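Call for participants: household robot practice trials, spring round

Sorkholm is looking for people to take part in a set of trials that will help us finish our good practice guide for robots working in private homes. The guide covers how a robot should behave around furniture, floors and personal belongings, and what the person supervising it should do. A draft has been out for comment since January. We now need it tested by people who did not write it.

You don't need a technical background. We want renters, parents, carers, cleaners, retired people and anyone else who has opinions about how their things are handled. You must be 18 or over and comfortable being in the same room as a moving machine. People who have worked for Skellex or Jodness can't take part in this round, as both firms supplied comments on the draft.

What you would do

You would come to our test flat for two sessions on separate days. In the first you read a section of the draft, watch the robot do a household task and mark where you think it kept to the rules and where it didn't. In the second you act as supervisor, with one of our staff beside you the whole time. You will be shown how to use the stop control before anything moves.

There are 16 places. Sessions run for two hours with a break, and you will be paid $142 once both are finished. Parking is free behind the building.

Rules being tested in this round

1. Clearance. The supervisor stays out of reach of the arms while they are powered, and says so out loud before stepping closer.

2. Cables. Power leads and adapters on the floor are checked before the robot takes a step - the draft doesn't yet say how far away is far enough, and we want your view.

3. Personal items. Shoes, clothing and bags are put back where they were found, with pairs kept together unless the owner says otherwise. The shoe rack task is the one most people will be given.

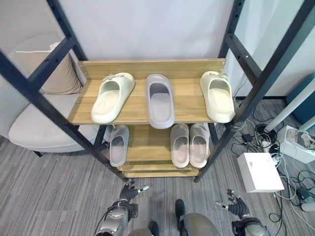

4. Stopping. Anyone in the room can call a stop, for any reason. The supervisor acts on it first and asks questions later.

5. Records. Every stop is written down on the day, including those that turn out to be false alarms.

How to apply

Send a short note to Roswitha Grabner at the Sorkholm office with your name, a phone number and the days that suit you. Tell us if you use a wheelchair or need an interpreter so we can plan the session properly. Applications close on Aug 1, 2020. Emil Camenzind will ring everyone who applies, whether or not we can offer a place.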